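Teaching by remote driving

Teaching by remote driving is a way of showing a mobile robot its task. A person steers the robot from another place, and the robot stores the camera view together with each steering and speed command. A control program is later trained on these pairs. The method belongs to learning from demonstration, like hand guiding - where the teacher moves a robot arm directly.

Street routes

In the Siltau project, begun by Blagoje Kolev, small delivery robots were taught on residential streets. The teacher had to keep a steady distance from the curb and slow down early for other vehicles. Long straight roads were used for the first lessons. A road of this type may still contain cracks, damp patches and a wet gutter, and the teacher must treat them the same way each time.
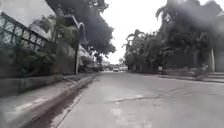 Amount of data

The first Siltau set had 1,000 drives made by 7 teachers. A later set, named Lellex, had 3,000 drives. From these, 200 were kept apart for testing.

Known problems

Delay in the video link makes the teacher correct too late, and the robot learns this habit also. Tülin Soylu proposed short correction drives - the robot drives alone, and the teacher takes over only when it leaves the path.

See also

Hand guiding
Remote control
Keskinen method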